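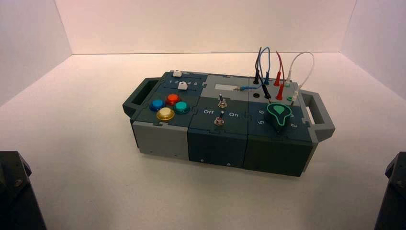

Pre-season boat check: Brirkmont Water hire fleet
Last updated: January 9, 2025

The winter check was done in December at the Pekura landing, in sleet, by the same person who has to bail the things out in spring. Comments are printed as written. Anglers hiring a boat are welcome to read them and may then prefer to fish from the bank.

1. Hulls
Result: pass, with one exception
Boat 5 has a new scrape along the port side, in the colour of the landing stage, so we can rule out pike. Filled and sanded. The rest have the usual scratches from anchors lowered by people who believe an anchor should be thrown.

2. Bungs
Result: fail
Two missing. One boat had a wine cork in the drain hole, and it was a better fit than the proper one. Replaced all the same. Spares are on the hook inside the tackle shed door. They aren't to be used as pike floats.

3. Rowlocks and oars
Result: pass after repair
All rowlocks greased. One pair of oars turned out to be two left halves of different pairs, 20 centimetres apart in length. That explains last summer's complaints about Boat 3 going round in a full 360 whenever anyone was in a hurry. Matched pair now fitted and painted with a yellow band. Please keep yellow with yellow.

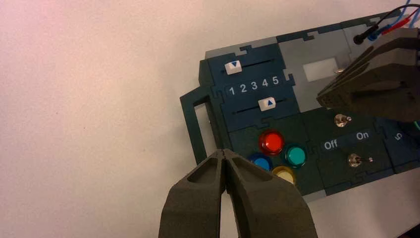
3 min read

4. Anchors and ropes
Result: pass
Ropes on Boats 1 and 4 renewed. The old ones were mostly knots. Remember that the hole off Trajkovski Point is deeper than it looks, and the rope needs to be a good deal longer than the water is deep or you'll drift gently into the reeds, where the perch are anyway.

5. Electric motors and batteries
Result: one fail
Motor on Boat 2 had 800 grams of old braid round the propeller shaft (weighed on the catch scales, a fair fish for this end of the lake). Cleared, seal replaced, runs quietly. Battery in Boat 6 won't hold a charge and has been marked DO NOT USE, so no doubt somebody will.
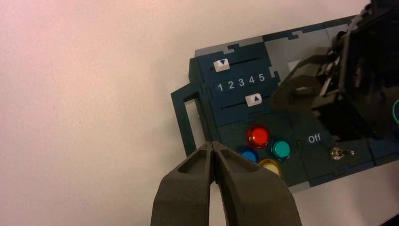 6. Life jackets
Result: fail, boats held back until sorted
Gas cylinders checked for rust and tightness. Three jackets were out of date and have been withdrawn. One had a ham sandwich in the pocket, also withdrawn. Jackets are to be worn, done up, from the moment you step off the landing. Sitting on one doesn't count, however wet the seat.

7. Landing stage
Result: pass with comment
Boards sound. Chicken wire is lifting at the far end and will catch a boot or a treble hook. To be stapled down before opening. Until then, step over it.

8. Notices
Result: pass
The sign about the Dremberg weir has been put back up facing the water. It spent last season facing a hedge. No boats past the orange buoys at any level, including when the bream are showing just beyond them.

Outstanding before boats go out
- Life jackets for Boats 3 and 6
- Battery for Boat 6
- Wire on the landing stage
- Return of the good bailer, no questions asked

Recent items
Pike dead-bait rules for the winter
Brirkmont Water: levels and colour
Lost property, including one wader
Trajkovski Point swims reopened

We use cookies to remember your settings. By carrying on you agree to this. Accept | Manage choices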